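Visit report: Greltcombe collection site, Wostemard
6 February 2020

The Greltcombe site is on the second floor of a former office block in Wostemard. It records manipulation examples for Ekell, a policy model trained on human demonstrations. We were there for one morning session and the review that followed.

Recording is done with hand-held grippers. The operator works the jaws by hand, a camera on the tool records the view over the fingers, and the pose of the tool is recovered afterward from the video and an inertial sensor. No arm is needed at this stage. The site's position is that a kitchen can be set up in under an hour this way, and that the time saved goes into variety of rooms and objects.

The task on the morning's list was clearing small fruit from a counter into a bowl. The written instruction given to operators is short: pick up one fruit, place it in the bowl, open fully, withdraw. Order is left to the operator. Start positions are changed between episodes by scattering the fruit again, and the bowl is moved every few episodes.

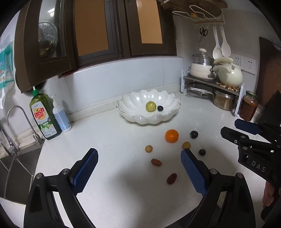 Fruit-to-bowl task at the kitchen counter. Two pieces are in the bowl; the left and right blue pads of the near gripper are open.

Fruit of mixed size and color is used on purpose. An earlier set recorded with oranges only gave a model that closed to the same width every time and dropped anything smaller. Dark fruit on a white surface is easy to segment, so a second batch on a wood-tone board is planned. Glossy bowls remain a problem - reflections on the inner wall are sometimes tracked as features, and those episodes lose pose accuracy near the moment of release.

The current set for this task holds 308 episodes, against a target of 200 accepted. Review is done in Tazi, the site's own labeling tool. A reviewer marks grasp, lift and release on the timeline and rejects any episode with a tracking gap during contact. Slips are kept if the operator recovers, and tagged as such.

We asked about differences between operators. Approach speed varies most, and the site does not correct for it. Jaw opening before contact is more consistent than we expected.

Open points from our side: calibration of jaw width is repeated only when pads are replaced, and the interval should be written down. Room lighting is not logged. The site will send the episode format and the rejection criteria used since December.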